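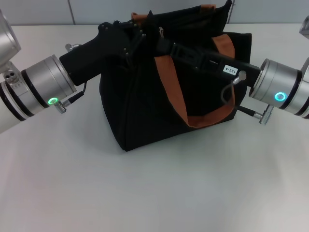

Black tote bag with orange-brown handle, on the table.

4. Making a cold tincture with the Sireo press

This section explains how to prepare a tincture from dried herbs with the Sireo hand press. Please read it to the end before you start, and keep it together with section 5 (Filtering and bottling). If you only want to make tea or a warm infusion, go to section 7.

The Sireo is meant for household use with dried leaves, flowers and small roots. It is not made for fresh fruit, nuts or bark in big pieces.

4.1 Before you begin

You will need:

- the press cylinder, the plate and the long screw
- the cloth filter (the fine one, with the white seam)
- a clean glass jar with a lid that closes tightly
- kitchen scales that can show single grams
- dried herb, for example lemon balm, sage or marigold flowers
- food-grade alcohol of the strength given in your recipe
- a label and a pencil

Note: Write on the label with pencil, not with pen. Alcohol dissolves many inks, and after one drop the name of the herb is gone.

Caution: Use only alcohol which is sold for food or drink. Never use rubbing alcohol, methylated spirit or cleaning spirit. These are poisonous, also in small amounts.

Caution: Alcohol vapour can catch fire. Turn off gas flames, candles and hotplates in the room, and open a window.

4.2 Preparing the herb

1. Check the herb. It should smell fresh and break easily between the fingers. If it bends, it still has moisture inside, and you should dry it for longer.

2. Throw away any part that is grey, sticky or has a smell of cellar. Do not try to save the rest of the same packet.

3. Weigh 20 g of dried herb. This is the amount for one filling of the small cylinder. For the large cylinder (Haso model) please see the table in section 9.

4. Cut or crumble the herb until the pieces are the size of rice grains. Do not grind it to powder. Powder goes through the cloth and makes the tincture cloudy, and it can also block the plate.

5. Put the herb into the jar.

4.3 Adding the alcohol

6. Pour the alcohol slowly over the herb until everything is covered, and then a little more, so that the liquid stands 2 cm above the herb.

7. Close the lid and turn the jar upside down a few times.

8. Wait ten minutes and look again. Roots especially will drink up a lot of the liquid. If some pieces are now dry, add more alcohol and close the jar again.

9. Write the label: name of the herb, part of the plant, strength of the alcohol, and the month. "Sage, leaf, 40%, June" is enough.

10. Put the jar in a dark cupboard at room temperature. Shake it once a day. Most leaves and flowers need two weeks, and roots need four.

Note: The colour becomes darker during the first days - this is normal. A brown colour does not mean that the tincture is stronger than a green one.

4.4 Pressing

11. Place the press on a firm table, with the rubber feet down. Put a bowl under the spout.

12. Wet the cloth filter with a spoon of the same alcohol and lay it in the cylinder. The seam must be outside.

13. Empty the jar into the cloth. Let the liquid run through by itself until it only drips.

14. Fold the cloth over the herb, first the left and right sides, then the front and back. Lay the plate on top. It must lie flat.

15. Turn the screw by hand until you feel resistance. Wait one minute, then make a half turn. Repeat this until no more liquid comes.

Caution: The press is built for a maximum load of 3000 N. You cannot reach this with the normal handle. Do not put a pipe or a spanner on the handle to make it longer, as the thread will be damaged and the plate can jump.

16. Turn the screw back completely before you lift the plate. If the plate is stuck, move it gently from side to side and do not pull it with a knife.

17. Take out the cloth and put the pressed herb on the compost.

The liquid can now rest overnight in a closed jar. Continue with section 5 on the next day.

4.5 If something is not right

The liquid does not come out of the spout.
Turn the screw back and take away the plate. Usually the herb was cut too fine. Clean the holes of the spout with the small brush.

The liquid comes over the edge of the cylinder.
You turned too quickly, or the cloth was not folded well. Go back to step 14.

The screw makes a noise.
Put one drop of cooking oil on the thread. Do not use machine oil.

The cloth has a tear.
Do not sew it. A new cloth can be ordered from Lonomska under part number 549.

4.6 Important information about use

This manual describes how the press works. It does not tell you which herb is good for which complaint, and it cannot replace the advice of a doctor or a pharmacist. Please ask one of them before you take any tincture if you are pregnant or breastfeeding, if you take medicine every day, if you have a disease of the liver, or if you must not drink alcohol for any reason. Tinctures with alcohol are not suitable for children.

Some persons are allergic to plants of the daisy family, which includes chamomile, marigold and yarrow. Stop using the tincture if you get a rash or itching. If you have swelling of the face or difficulty to breathe, call the emergency number at once.

Keep all bottles locked away, with the label on.

Text of this section: Souad Abdelaziz. Checked on the small and large cylinder by Ashraful Kanagaratnam. Spare parts and repairs: Lonomska, Sydorenko workshop.

Next: 5. Filtering and bottling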